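Home | Products | Forum | Support | Contact

Print this page | E-mail this thread

Landberg Owners Forum - Vanities and Bath Storage
Topic: Hornuler vanity, drawer clearance at the trap
Posted 29 Mar 2026

akesum_bath: We are fitting a Landberg Hornuler vanity in a guest bath. The top drawer meets the drain trap before it closes. The drawer box is 510 mm deep. Is trimming the back panel permitted under the warranty?

tilewright72: Trimming is not permitted. The warranty sheet states that any cut to a drawer box ends coverage for the whole cabinet. Please request the notched drawer from Landberg. Ours was ordered in July and arrived without charge.

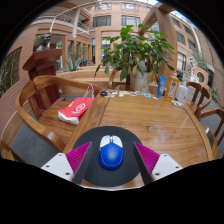

plumbline_east: I must respectfully disagree with ordering a new drawer as the first step. A Petrenko offset trap moves the drain toward the wall and gains up to 72 mm. The cabinet then remains as supplied.

tilewright72: The offset trap is suitable only where the wall outlet is high enough. In our house it was not, and the inspector declined to approve the slope.

akesum_bath: Thank you both. The outlet is 556 mm above the finished floor - is that sufficient?

plumbline_east: It depends on the depth of your sink. Please measure from the drain flange before purchasing any part.

Reader comments (3)

graymarble: The notched drawer holds noticeably less. Buyers should be informed of this.

oak_and_quartz: Our order for the same part took 6 weeks.

tilewright72: Mine was faster, but I ordered through a dealer.

Print | E-mail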